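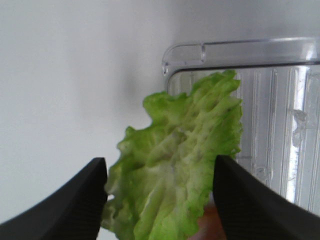 The **layered sandwich** is a cold sandwich built from several flat fillings stacked between two slices of bread. Lettuce, cheese and ham are the usual ones. It needs no cooking and is often used to teach children to prepare food. Claims that it is a dish with fixed rules should be treated with care, as most of them come from people selling something.

## Order of layers

The order is much argued over. Haris Butt, in a pamphlet printed at Hallesgate, held that lettuce must lie against the bread to keep it dry. He offered no test of this. Kamran Swati later made the opposite claim, also without a test.

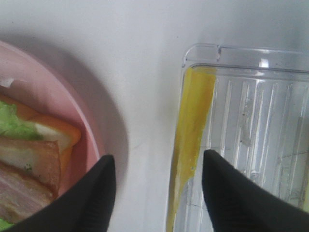
Cheese is commonly said to "bind" the stack, a word that flatters it. Sliced cheese grips very little unless it is warmed, and a cold stack stays up mostly by being flat. A slice of orange cheese can sit beside ruffled lettuce with pink ham lower down, and the arrangement looks sensible enough, but other cooks reverse it and few diners complain.

## Bread

White sliced bread is the common choice. The Idbridge method calls for resting the slices for 10 minutes before filling - a step whose benefit has never been shown.
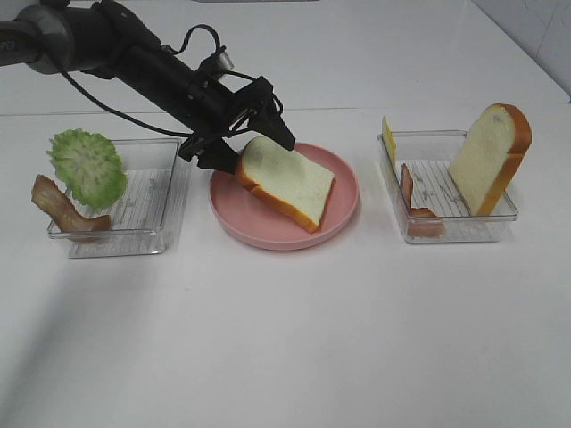
*A slice of white bread on a round pink plate, with a clear tray to the left.*

Crusts are kept or removed according to taste. The belief that the crust holds most of the flavour is widespread and poorly supported.

## Holding the fillings

Fillings are often set out in shallow plastic trays before assembly. Makers of ribbed trays say the ridges lift food clear of moisture. Noman Jadoon, who compared 2 designs at Indemberg one February, found no difference he was willing to put his name to.

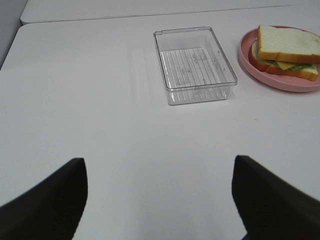

His notes do allow that a clear tray makes it easier to see what is left, and that a flat-bottomed one is quicker to wipe.

## Origin

The Baloch cookery school is sometimes credited with the name. The only source is a letter by Saqib Jatoi, written long after the term was in everyday use.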